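4.2 Where small containers go

Most of the literature on household storage treats the cupboard as the unit that matters. Our diaries suggest otherwise. Respondents in the Junden and Menent estates wrote very little about cupboards and a great deal about what Navaratnam calls the drift: the slow movement of small things from the place they were meant to live to the place where someone last put them down. One respondent gave a full page to a pot of drawing pins. Another kept a careful record of her spices for 16 days, then stopped, noting that she now disliked her family more than when she had begun.

We coded 3,000 diary entries by type of object and by resting place. The coding was done twice, by two readers, who agreed on nearly everything except what counts as a shelf. Keith Pearce held that a window sill is a shelf if there is a jar on it. The second reader did not. We have followed the second reader throughout, and Pearce has asked that this be recorded.

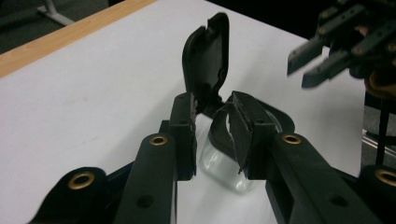

Figure 2. Small clear container with flip-up lid.

Lids turned out to matter more than size. Respondents were fairly relaxed about anything with a screw top, which they would happily leave in a drawer on its side, but they stood flip-up lids upright and went back to check on them. Several explained that they had been let down before (sesame seeds, in the worst case, and a hoover that was never the same again). A clear body with a black lid, as in Figure 2, has the further drawback that its contents can be seen only from the side, so that a row of them in a deep drawer looks from above like a row of identical black lids. The usual answer was a label, and the usual place for the label was the side.

The Brorkeo households differed in one respect. They owned fewer containers and lost more of them, mostly to neighbours, who had been lent them with food inside and regarded them as part of the gift. Entries on this subject were long and often named the neighbour. We have removed the names, though on a landing with four doors this may not protect anyone for long.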